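Tavano 旧电脑再生工坊对外开放：一张工作台，让停用的主机重新开机

新闻稿 十二月

由社区技术机构 Tavano 主办的旧电脑再生工坊，本月起在 Pluna 文化中心二楼正式对外开放。工坊接收企业、学校和家庭淘汰的台式电脑，经过拆解、检测、重新装配之后，转交给需要设备的图书室、夜校和成人识字班。首批 127 台主机已经全部入库登记，其中 27 台完成了装配和测试，将在本月内送到 Pacheco 街区的三所夜校。

“我们等这一天等了很久，”工坊负责人 Érica Prado 说，“很多机器停用，只是因为换了办公室，或者硬盘该换了。打开侧板，里面的主板好好的，内存好好的，真的舍不得让它们就这么进废品站！”

工坊的前身是 Tavano 办公室角落里的一张折叠桌。那时候螺丝放在酸奶盒里，内存条夹在旧信封里，拆下来的硬盘摞在窗台上，哪一块出自哪一台机器，全靠铅笔写的小纸条。今年春天，团队决定从头整理工作方式，第一件事就是给每一种零件一个固定的位置。

负责工位设计的 Rogério Amaral 从量尺寸开始，硬盘、处理器、内存条，一样一样地量，再画图、打印、试放，不合适就改。他把这套零件托盘叫作 Brokine，名字来自他小时候玩过的一种拼板（至今没有第二个人听说过这种玩具）。Brokine 的思路很朴素：零件从机箱里出来，到重新装回去，中间只停留在一个地方，而且那个地方的形状就是零件自己的形状。
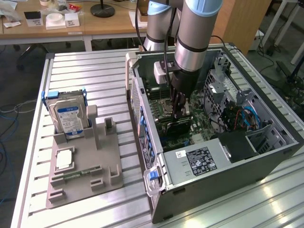
托盘的设计前后改了很多次，最让 Rogério Amaral 费心思的是每种零件该用什么姿势放。最后定下来的办法是硬盘竖着插进左上角的槽里，标签朝外，型号一眼就能读到；处理器放进方形的凹位，内存条横着躺在长槽里。托盘就摆在侧放的机箱旁边，伸手的距离很短，来回之间也不必绕过别的工具。铝制条形台面是另一项大家都很喜欢的改动，一格一格的导轨结实平整，擦起来也方便，掉了小螺丝，低头往槽里找就是了。

“以前我最怕的是处理器，”装配员 Jucélia Moura 笑着说，“拿下来以后总不知道该搁哪儿，放桌上怕刮，放盒子里怕翻面。现在它有自己的小方格，放进去心里就踏实了。我甚至回家把厨房抽屉也照这个办法重新收拾了一遍！”

每台主机进入工坊之后，流程大致分成几段。先是登记和外部清洁，给机箱贴上编号；然后侧放、开盖，清掉积灰，检查主板和扩展卡；接着取下硬盘、内存和处理器，逐一检测。原有硬盘上的资料会按照捐赠方签署的清除单处理，处理完毕后出具一份书面记录。检测合格的零件回到原来的机箱，不合格的从备件架上补齐。最后装好系统，连续运行一夜，第二天早晨由另一位装配员复核签字。

工坊特别看重“回到原来的机箱”这一步。负责检测的 Gervásio Magalhães 解释说，同一台机器里的零件已经互相配合了多年，能不拆散就不拆散，后面的麻烦会少很多。托盘跟着机箱走，一台机器对应一个托盘，中途吃饭、换班都不会弄混。他还给备件架重新分了层，常用的内存和硬盘放在齐腰的高度，不常用的扩展卡放在上层，电源和线材单独归到靠门的柜子里。

“线材那个柜子是我们的心病，”Gervásio Magalhães 说，“打开来像一锅面条。上个月我们花了两个下午，把它们按接口分好，一根一根绕成圈。现在开柜门的时候，大家还会多看两眼。”

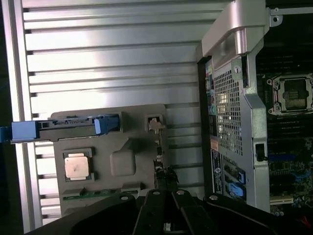

除了日常的再生工作，工坊还会开设面向初学者的装配课。课程每期三周，每班人数不多，保证每位学员都能亲手拆装一台完整的主机。第一周认识零件，学习防静电和正确的拿取方法；第二周练习拆装，从内存条开始，再到硬盘和处理器；第三周由学员独立完成一台机器的检测与装配，这台机器随后会编入捐赠批次，机箱内侧留有一张小卡片，写着装配者的名字。

课程由 Lindalva Nogueira 主讲。她在夜校教了多年基础计算机课，一直觉得学生跟机器之间隔着一层铁皮。“大家天天用电脑，却没看过里面是什么样子。第一次打开侧板，教室里总会安静一小会儿，然后问题就全来了：这个是干什么的？那个能不能拿下来？我太喜欢这个时刻了。”她为课程编写了一本图文手册，语言浅白，字号偏大，方便年长的学员翻阅。手册会放在 Pluna 文化中心一楼的阅览架上，任何人都可以借看。

Brokine 托盘的图纸也将同步公开。学校、社区中心和同类工坊可以向 Tavano 索取文件，自行打印和修改。目前的版本适合常见尺寸的硬盘和内存条，Rogério Amaral 正在画下一版，打算加上放螺丝的小格子，并把托盘边缘的标记做得更醒目。他很希望听到使用者的意见，尤其是哪个槽太紧、哪个角碍手之类的细节。

工坊目前接收带有完整机箱的台式电脑，显示器和打印机暂不收取。捐赠前请尽可能备份个人资料，并附上电源线；如果知道机器的故障情况，写张便条贴在机箱上，会给检测员帮很大的忙。捐赠数量较多的单位可以预约上门取件，取件时双方核对清单并签字。

开放时间为下午两点至晚上八点，入口在 Pluna 文化中心侧门，上二楼后右转。装配课报名在工坊前台办理，不要求任何基础，工具由工坊提供，学员穿着方便活动的衣服即可。

关于 Tavano

Tavano 是一家社区技术机构，从事旧设备再生、基础计算机教学和公共阅览空间的设备维护。旧电脑再生工坊是该机构与 Pluna 文化中心合作的长期项目。

媒体联络：Érica Prado，Tavano 旧电脑再生工坊。需要采访或参观装配课的媒体，请提前与工坊前台联系安排。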